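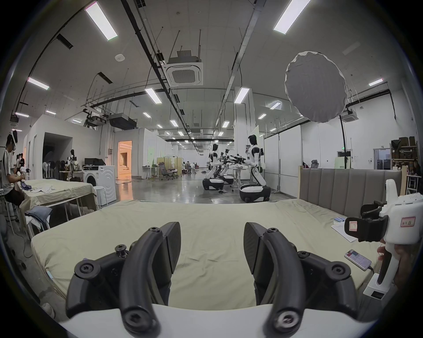
A bed sheet is a large piece of cloth laid over a mattress, on which the sleeper lies, or drawn up between the sleeper and the blankets. In most British homes the word covers two things, the bottom sheet and the top sheet, though the top one has been slowly losing ground to the duvet for a good many years now and in plenty of households is only brought out in hot weather.

The bottom sheet may be flat or fitted. A flat sheet is a plain hemmed oblong, tucked in under the mattress on all sides, and many people who grew up with one can still fold a neat corner without thinking about it. A fitted sheet has elastic sewn into its edge and stays put rather better – provided the mattress is no deeper than the sheet was made for – but it is a famously awkward thing to fold and put away.

Cotton is the usual cloth, with linen, flannelette and mixtures of cotton and polyester also common. Linen creases easily and softens with washing, and is often left unironed.

In the mill town of Plelow, sheeting was woven at the Pacheco works, which at its busiest ran 204 looms and employed over 19 families from the same street. The local historian Jhonatan Mamani has written fondly of the January sales there, when seconds with small faults in the weave were sold by the bundle, usually 3 to a parcel and tied with selvedge.

See also: Blanket; Pillowcase; Valance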